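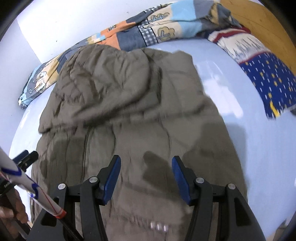 An olive-brown garment on the pale blue bed.

I moved to Flastthorpe 14 months ago, and in January I went for the first time to a meeting of the town council. I wanted to understand how the budget is made, because in my old country I never saw such a thing from inside. I prepared myself a little. I read the draft budget on the council website, all 138 pages of it, with a dictionary open for words like "precept" and "virement." I think I understood the half.

The meeting started at seven in the evening. The room was warmer than I expected and the chairs were very close together. The first hour was about the minutes of the last meeting and about a parking sign on Gremach Road, which had been put up on the wrong side of the street. I do not laugh about it. The people who live there had written many letters, and you could hear that they were tired.

Then came the budget. The big question was the bus to Trallo. The council pays part of the cost of the evening service, and the draft wanted to end this payment in spring. The saving was given as 1,295 pounds a month. I had read this number at home and it looked to me small, but in the meeting it became bigger. One councillor said that it is the same money which keeps the library open on two evenings. Another said that these are not connected at all, and that somebody had put them next to each other in the paper to make us choose. I still don't know who was right. The tables in the draft do not help, because the library is under "community" and the bus is under "other."

What surprised me was the politeness. The two sides clearly did not like each other, but they said "through the chair" before each sharp sentence, and after this they could say almost anything. Where I grew up, the local politicians shouted in public and agreed in private. Maybe it is the opposite here — or maybe I only saw the public part, and I should be careful with big conclusions after one evening.

Residents can speak for 2 minutes each. I did not speak. I had a sentence ready about nurses and kitchen workers who come home from Trallo after nine, but a woman in front of me said it better, without paper. She got some applause, and the chair asked us please not to applaud.

In the end they did not vote. The bus was sent back to be discussed again next month, with a request for passenger numbers. I was a bit disappointed, and then on the walk home less so. It seems right to me that they ask how many people sit in the bus before they stop paying for it. I only wonder why the numbers were not there in the first place.

I will go again in February and I will bring a cushion. If you live in Flastthorpe and use the evening bus, please write to the council before then. A short email is enough.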